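Search this site
Search
Go

Summer league shirts: washing, swaps and returns

Aug 6, 2020

The Clandar summer running league has reached its last stretch, and the shirt questions are coming in again. Most of them are about smell, a few are about size, and one was about whether the old cotton shirts still count for race nights. They do.

Washing

Breathable knit shirts do best in cold water with a small amount of regular detergent. Too much soap stays in the cloth and holds on to sweat, so a shirt that smells after washing may need a second rinse more than it needs another scoop. Turn it inside out first. Skip fabric softener and dryer sheets. Zippers and hook-and-loop straps will snag a mesh weave, so close them up or wash them in another load.

Hang shirts to dry if you have the room. If you use a dryer, pick the lowest setting and take them out while they are still a little damp. An iron on high will ruin them.

For a shirt that has been in a gym bag since last week, soak it for an hour in a sink of cold water with a cup of white vinegar, then wash as usual. Do not mix vinegar with bleach, and keep bleach away from these shirts in any case.

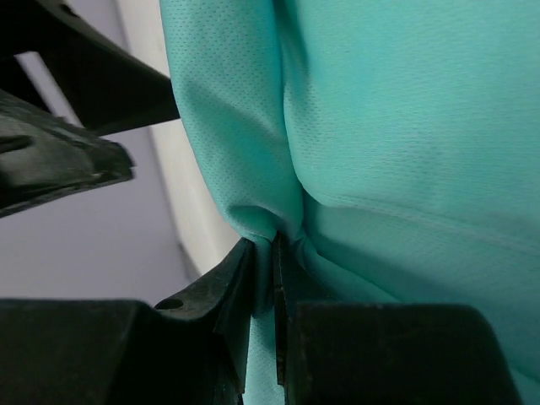

Swaps

We ordered 720 shirts this year through Festine, and more than 200 are still in boxes at the Bajwa Street office. Nearly all of those are small or extra large. If yours does not fit and has not been worn, bring it to the side door on a weekday before 5 and trade it for what is there. Mediums are gone. We will not be placing another order before November.

Numbers printed on the back do not have to match your entry number this season. Timing goes by the tag on your shoe.

Returns

Runners who borrowed a shirt should wash it and drop it in the bin by the front desk after the final race. Please take pins off first. Shirts with holes or pulled seams can go in the same bin with a knot tied in one sleeve, and Jostico will collect them with the textile recycling.

The final race starts at 8 a.m. from the lower parking lot. Water will be in sealed bottles, and there will be no shared food table.

Recent items
Lower lot closed for paving
Course map for the river loop
Shoe tags: what to do if yours falls off
Fall entry forms
Lost and found, July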